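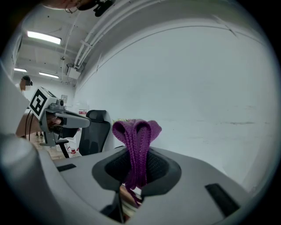
Wanted: crochet tutor for our beginners' evenings in Pellville

Rirnholm Yarn Rooms is looking for a patient, cheerful person to teach crochet to complete beginners, two evenings a week, starting in March. If you have ever sat beside a friend and talked them through their first wobbly chain, and enjoyed it, please do read on (and put the kettle on first, as I have never been known for short adverts).

We are a small shop with a long table at the back. The shop has been on the corner of Ondieki Lane for years now, selling wool, buttons and a good deal of conversation, and the evening classes grew out of people asking at the till how on earth you hold the hook. Our present tutor, Nafula Rugemalira, is moving to the coast to be near her grandchildren, and we shall miss her terribly. She has kindly offered to sit in on your first few sessions and hand over her notes, which are very thorough and mostly legible.

What you would be doing

Each course is a run of evening sessions for a small group. You would take learners from a slip knot through to double crochet, then help them finish something they can take home — a strap for a bag, say, or a headband, or a set of coasters. We like starting with straps because a long narrow piece is forgiving, and you can see your tension improving as you go along. After that it is granny squares, and after granny squares there is no stopping most of them!

You would also choose the yarn for each course with me. We tend to go for something chunky in a cheerful colour for the first few weeks. Dark navy has been tried and I would rather not try it again. There is a bit of tidying up at the end of the evening, and once a term we hold an open table where past learners drop in with whatever has gone wrong.

Who we are hoping to find

You should be confident with British crochet terms and able to translate an American pattern without getting flustered. Being able to teach left-handed learners would be a great help, as we always seem to have at least one. Teaching certificates are welcome but not needed. We care far more about how you are when somebody has to unravel a whole evening's work and is trying to be brave about it.

Hours and pay

The pay is £23 an hour, including half an hour before each session for setting up. Yarn and hooks are provided, and you get the staff discount on anything in the shop, Plomia wool included. The back room is on the ground floor and there is a bus stop just across the road, served by the 384 until late.

How to apply

Please write to Upendo Langat at the shop, or drop a letter in at the counter, by 06/08/2025. A page or so about yourself is plenty, along with a photo of something you have made. It needn't be grand. We will invite a few people in for a cup of tea and ask you to teach me a stitch of your choice — I run the shop and do the accounts, but I am a knitter by upbringing and my crochet still needs work, so you will have a genuine pupil.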